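Cleddale demo group – weekly catch-up, July
Started 8 min late, room double booked again. Last minutes OK, no changes.
Item 1 first as Mirela has to leave early. 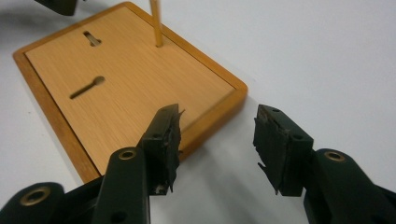
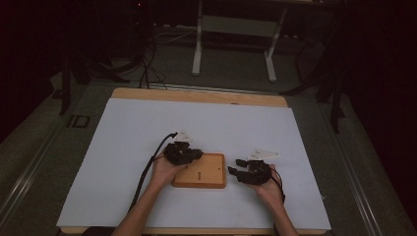 Minutes: Lucimara Conceição, data lead, Cleddale

1. Picture frame task
Back side up for every start, both grippers in play. Mirela wants more spread in the start angles – too many demos so far with the frame square to the table. Agreed: turn it by hand between takes, no marks on the surface.
Target stays at 300 good demos for this object. Lucimara asked if half-good ones count. No. Anything with a drop or a regrasp gets its own tag and goes in the second folder, dont delete.

2. Finger pads
Foam on the green gripper is shredded on both fingers. Discussed whether to swap mid-set. Mirela against – changes the grip and the look, model sees two different tools. Lucimara for, loose bits get in the way of the wrist view. Settled: finish the current batch, then swap both pads together and start a new batch number. Write the swap in the log.
Fuchs quoted 6 days for new foam. Order now anyway.

3. Pace
Operators rushing the approach. First training run on the Clulness set showed the arm overshooting, prob. from this. Slow down for the last bit before contact, then hold still a moment before closing. Takes no longer than 22 seconds total, longer ones get trimmed badly by the script.
Elbows off the table edge pls.

4. Labels
Two people using "flip" and "turn over" for the same thing. Use "turn over". Lucimara to fix the old ones, should be done before next meeting.

5. Cevau review
They want to see failures as well as good runs. Mirela picks the clips. No slides.

6. AOB
Cable on the left hand unit pulls when reaching far – try more slack, report back. Storage drive nearly full agian.

Actions
Mirela – clips for Cevau, angle notes for operators
Lucimara – order foam, relabel, clear drive

Next one same time, other room if free.

Questions on these minutes: Lucimara Conceição, Cleddale data desk | © Cleddale | Back to top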